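Why Bread Has a Crust and a Crumb

A loaf of bread has two main parts. The outside is called the crust. The inside is called the crumb. Both come from the same dough, but they bake at different temperatures.

Dough is flour, water, salt and yeast. Yeast is a tiny living fungus. It feeds on sugars in the dough and gives off a gas called carbon dioxide. The gas collects in small bubbles. Wheat flour contains proteins that join into a stretchy net called gluten, and this net holds the bubbles in place while the dough rises.
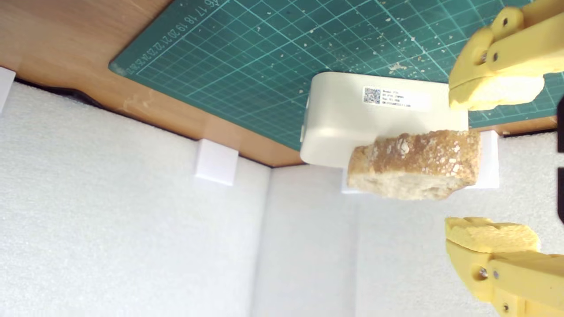

Parts of bread: crust and crumb

A torn piece shows both parts at once. The golden-brown layer on top is the crust. The pale, rough part lower down is the crumb. Tearing pulls the crumb apart along its weak spots, so the surface is uneven. A sharp knife leaves a flatter one.

The crust gets hot first. Water leaves the surface of the loaf, and the dry surface can then get much hotter than the boiling point of water. Sugars and proteins react with each other and turn brown. This is called the Maillard reaction (say "my-YAR"). It also makes much of the smell of baking bread.

The crumb stays damp, so it never gets as hot as the crust. It sets firm — the starch swells and the gluten stiffens — but it does not brown.

Try it: Tear one slice of bread into 4 pieces. Leave 2 on a plate and seal the other 2 in a bag. Press each piece gently the next morning and write down which ones feel hard. Do not eat the test pieces.

Words to know
Crumb: the soft inside of a loaf
Gluten: the stretchy protein net in wheat dough
Starch: a store of energy found in flour

Text: Floor De Bruijn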